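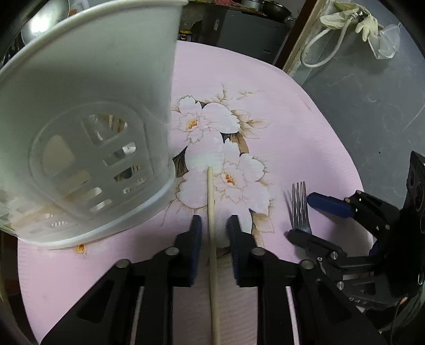 I have been meaning to write to the list about the cutlery work ever since February, and the question quoted further down finally got me to sit down with a cup of coffee and do it. For those who don't know me, I've put in 18 years at Lovmont, nearly all of them on the sorting and packing side, and I'm now one of the people who spends part of the shift working the hand grippers, so that the arm Bellow is putting on our line has something to learn from. The first thing I'd want anybody at another site to understand is how odd it feels to do a job you know by heart with two stiff black fingers in place of your own. Take a plain wooden chopstick lying flat on a pink mat with a cluster of flowers printed on it. You bring the gripper down with the fingers open on either side of it, and then you have to think about where to close, and how hard, and whether the fork lying next to it is going to come along for the ride. With my bare hand I'd have had that chopstick in the caddy while I was telling you about my weekend!

Here's the message I'm answering, for anyone who missed it:

> On Apr 6, 2018, a member at the Plukberg site wrote:
>
> Hi all. We've been told our packing room will get the same setup as
> Lovmont before long, with training by Akolgo. They said up to 100 of us
> across the sites could be asked to take turns with the grippers. Could
> somebody who is already doing it tell us what the work is like? Mostly
> I'd like to know if it's hard on the hands, if the rates stay the same
> while you learn, and whether the people who sort now will still be
> wanted afterward. I've asked my supervisor and got a leaflet.
>
> Thanks in advance, and sorry if this has all been covered before.

It hasn't been covered, as far as I can find, and please don't be sorry for asking. We got the leaflet too. I'll go through things in the order I wish I'd heard them, and others from Lovmont are very welcome to put me right where my memory is off.

1. Your hands. Mine were sore the first week, mainly at the base of the thumb, and then they settled down. A younger coworker had no trouble at all, and another one had to stop and go back to the regular line for a while, so I wouldn't promise anybody anything. What helped me was keeping my elbows in and standing a bit closer to the table than felt natural. Ask for the mat to stand on. We had to ask twice, but we got it.

2. What you do all day. You pick up utensils and put them where they belong, over and over, with a gripper in each hand. Forks and chopsticks are one kind of trouble and spoons are another – I'd say spoons are where you learn the most. With a gold-colored spoon held upright, bowl at the top and the long handle hanging straight down between the fingers, you have a fair chance of lowering it neatly into a slotted caddy. Hold a silver one by the bowl and the handle goes off on a slant, and now you're steering the far end of something while looking at the near end. Both ways are allowed, by the way. The Akolgo trainer told us to do what came naturally and not try to look like a machine, and I thought that was decent advice.

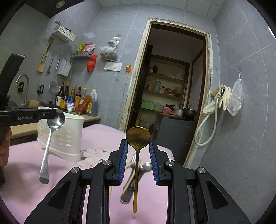
3. The rates. On the regular line we're expected to fill 900 caddies in a shift between us. No such number applies while you're on the grippers, and you're paid your usual hourly rate, but the piece bonus was a real sore point. In the beginning we simply lost it for those hours. The union rep took it up, and we now get 70 percent of our average bonus for gripper time. I still think it should be all of it, and I've said so to anyone who'll stand still. Get your site's answer in writing before you start, and if it's lower than ours, tell them what Lovmont pays.

4. Breaks. Short and often. We swap every half hour, and the swap matters more than I expected, as much for the head as for the hands. You get a kind of tunnel vision from staring at finger tips.

5. Whether you'll be wanted. I know this is the one you really care about, and I can only tell you what I've seen so far. At Lovmont two of the sorting spots will go when the arm is running, and both of those people have been offered checking and restocking work on the same pay grade. One has said yes. The other is taking her time, and I don't blame her one bit, because checking means being on your feet walking the whole line and she liked her stool by the window. So the work is still there, but it's different work, and I don't think the company has quite taken in that this counts as a change for a person even when the paycheck is the same.

I'll add that I've come to enjoy it more than I thought I would. There's some pride in having the newcomers (and the engineers!) ask me how I know which end to take hold of, when for years it was the sort of thing I'd have been embarrassed to call a skill. I do wish they'd asked us about the height of the tables before they ordered them, though.

If Plukberg would like a couple of us to come over and talk to your packing room before the training begins, write to the list and I'll bring it up with my shift lead. I'd gladly come myself, provided somebody can give me a ride back in time for the late shift.

Warm wishes to everybody over there,
Sorting and packing, Lovmont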